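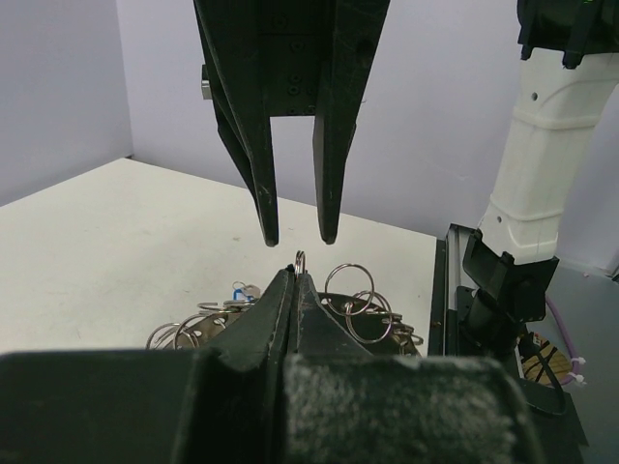

타공 금속 트레이에 담긴 스플릿 링. 크기가 섞여 있다.

# 스플릿 링과 열쇠 꼬리표 정리, 무스토넨(Mustonen) 별관

2022년 1월 16일

별관 열쇠 보관함을 비우고 다시 채우면서 나온 링, 꼬리표, 연결 부품을 모아 둔 페이지다. 사진은 세 장이고, 설명은 나중에 같은 작업을 할 사람이 규격과 순서를 확인할 수 있을 정도로만 적었다. 열쇠 번호와 문 번호의 대응표는 여기에 싣지 않는다. 필요하면 보관 대장 119쪽을 볼 것.

## 용어

스플릿 링: 선재를 두 겹으로 감아 만든 고리. 끝단을 벌려 열쇠를 끼우고 한 바퀴 돌려 넣는다. 이중 링, 열쇠고리용 링이라고도 부른다. 대장에는 "링"으로만 적는다.

꼬리표: 링에 거는 식별용 조각. 색상은 층 구분에 쓰고, 글자는 방 구분에 쓴다. 글자가 지워진 것은 색이 남아 있어도 미확인으로 분류한다.

바: 링 여러 개를 한꺼번에 걸어 두는 긴 금속 부품. 보관함에 매다는 용도로 쓰던 것이 남아 있다.

## 링 분류

분류 기준은 외경이다. 내경은 선재 굵기에 따라 달라져서 같은 외경이라도 끼울 수 있는 열쇠 수가 다르다. 별관에서 새로 쓰는 링은 외경 24 mm로 통일하고, 이보다 작은 것은 꼬리표 연결용으로만 남긴다. 큰 것은 층별 묶음에 쓴다.

외경은 버니어 캘리퍼스로 두 방향에서 잰다. 두 값이 다르면 타원으로 변형된 것이므로 큰 값을 적고 비고란에 "변형"이라고 쓴다. 변형된 링도 끝단이 닫혀 있으면 당장 폐기할 필요는 없다. 다만 출입문 열쇠에는 쓰지 않는다.

끝단 상태는 손톱으로 확인한다. 링을 쥐고 한 바퀴 돌렸을 때 손톱이 걸리는 자리가 한 군데를 넘으면 선재가 벌어진 것이다. 벌어진 링을 펜치로 눌러 복원하는 방법은 권하지 않는다. 겉으로는 닫혀 보여도 탄성이 떨어져 있어서 열쇠 무게만으로 다시 벌어지는 경우가 있었다.

서로 엉킨 링은 세게 당기지 말고 평평한 면에 펼친 다음 바깥쪽 고리부터 뺀다. 당기면 작은 링의 끝단이 큰 링의 틈으로 파고들어 더 풀기 어려워진다. 긴 부품에 꿰인 링은 따로 다룬다. 한쪽 끝에 몰려 겹친 링은 방향이 제각각이라 먼저 간격을 벌려야 하나씩 확인할 수 있다. 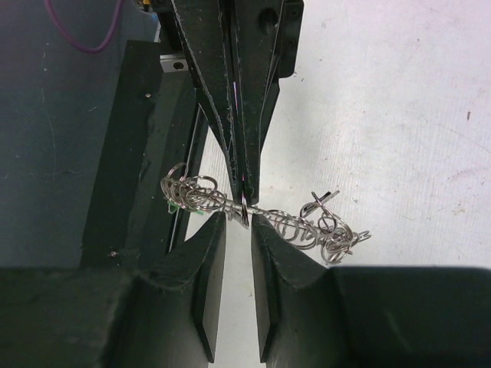

간격을 벌릴 때는 한 손으로 부품의 중간을 고정하고, 겹친 쪽에서 빈 쪽으로 링을 옮긴다. 끝까지 밀면 반대쪽에서 다시 겹치므로 중간에서 멈추는 편이 낫다. 링 하나를 들어 올렸을 때 옆의 링이 따라 올라오면 아직 엉킨 것이다. 이때는 들어 올린 링을 내려놓고 옆의 링부터 돌린다.

선재가 얇은 링과 굵은 링이 같이 꿰여 있으면 얇은 쪽을 먼저 뺀다. 굵은 링은 돌리는 힘이 더 들고, 그 힘이 옆으로 전달되면 얇은 링이 변형된다. 철사를 구부려 만든 임시 고리는 규격품이 아니므로 분류하지 않고 별도 봉투에 넣는다. 봉투에는 나온 위치만 적는다.

스프링은 링과 혼동하기 쉽다. 스프링은 감긴 횟수가 많고 양 끝이 열려 있어 열쇠가 빠질 수 있다. 대장에 "링"으로 올라가 있던 것 중 스프링으로 확인된 것은 품목을 고쳐 적었다. 예전 기록은 지우지 않고 한 줄을 그은 뒤 옆에 새 품목을 쓴다.

## 보관함

보관함은 부르콘(Wurkon) 벽걸이형을 계속 쓴다. 걸이 줄은 4단이고, 맨 아랫단은 예비 링과 빈 꼬리표 자리로 비워 둔다. 걸이의 돌출 길이가 짧아 링을 겹쳐 걸면 문이 닫히지 않는다. 한 걸이에 한 묶음만 거는 것이 원칙이다.

드로스툼(Drostum) 서랍형도 검토했으나 채택하지 않았다. 서랍형은 칸막이 높이가 낮아 큰 링이 옆 칸으로 넘어간다. 칸막이를 높인 부품이 따로 있지만 별관 책상 밑 공간에 들어가지 않는다. 본관에서 쓰는 것은 문제가 없다고 들었으므로 공간이 맞는 곳이라면 다시 검토할 만하다.

## 꼬리표

꼬리표는 플라스틱제를 쓴다. 금속제는 열쇠와 부딪혀 글자가 빨리 닳았다. 별관의 색상 배정은 다음과 같다.

- 초록: 1층 공용실
- 노랑: 2층 사무실
- 파랑: 기계실과 옥상
- 흰색: 배정 전

초록과 노랑은 형태가 달라도 같은 색이면 같은 층으로 본다. 새로 주문할 때는 헐탄스(Hultance) 목록의 타원형으로 맞추되, 기존의 모서리 둥근 사각형도 파손 전까지 그대로 쓴다. 꼬리표 구멍과 링 사이에는 3 mm 이상의 여유가 있어야 한다. 여유가 없으면 링이 돌지 못하고 구멍 가장자리가 갈라진다.

꼬리표와 열쇠를 분리할 때는 반드시 한 벌씩 한다. 꼬리표를 모두 떼어 놓고 나중에 맞추는 방식은 금지한다. 짝이 확인된 열쇠는 묶음에서 떨어뜨려 따로 놓고, 확인되지 않은 것은 바에 걸린 상태로 둔다. 두 무리가 섞이지 않도록 작업면 위에 간격을 둔다. 작업면은 밝은색이 좋다. 어두운 면에서는 작은 링과 클립이 잘 보이지 않는다.
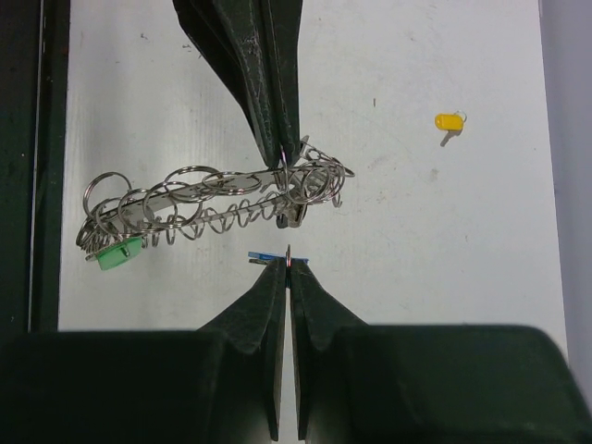
기리시 딕시트(Girish Dixit)는 색상 배정에 이견을 남겼다. 층보다 용도로 색을 나누는 쪽이 야간 당직자에게 편하고, 2층 사무실은 방 배치가 자주 바뀌어 노란 꼬리표를 매번 다시 써야 한다는 것이다. 그는 또 바에 여러 벌을 걸어 두면 한 벌을 꺼낼 때 나머지까지 풀어야 하니, 바는 예비 열쇠에만 쓰자고 제안했다.

바에 관한 제안은 반영했다. 상시 사용하는 열쇠는 모두 개별 링으로 옮기고, 바에는 예비 열쇠만 건다. 색상은 당분간 층 기준을 유지한다. 보관함 안쪽 문에 붙은 배치도가 층 기준으로 되어 있고, 배치도를 바꾸려면 본관 쪽 목록도 같이 고쳐야 한다.

## 남은 작업

- 글자가 지워진 꼬리표의 방 번호 확인
- 변형된 링의 교체
- 임시 고리 봉투의 처리 방법 결정
- 보관함 맨 아랫단 걸이의 나사 조임
- 배치도 사본을 대장 뒤표지 안쪽에 부착

수정할 내용이 있으면 대장 비고란에 날짜와 함께 적어 둘 것. 이 페이지는 대장을 기준으로 고친다.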